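# Grirnex two-arm bench cell

The Grirnex is sold as a complete cell: two white jointed arms, a parallel gripper on each, one matte gray table and the cable kit. Both bases bolt down along the rear edge, and each has a status light in its ring. Green means the arm is powered and ready.

Order the oak drawer cabinet and the cream tray separately (part 1899). The cabinet goes between the bases with the drawers facing the operator.

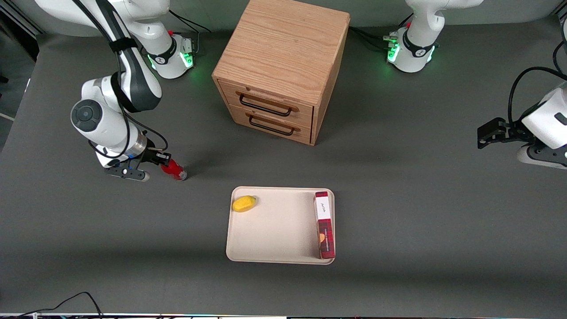 Strap the upper-link cables with the bands supplied and leave a loose loop at the wrist. A tight loop wears through the jacket at the elbow clamp first. Check the bands every 40 hours of running.

Gripper pads should be changed every 300 hours, or sooner if glossy cans start to slip. Loosen the 6 screws on the gripper body, swap both pads together and run the homing routine before loading the tray. Wipe the table with a damp cloth only. Solvent takes off the matte finish.

Spare pads, bands and flange screws ship from Drudton. For service visits, ask for Marites Rivera or Amado Umali and have the base serial number ready.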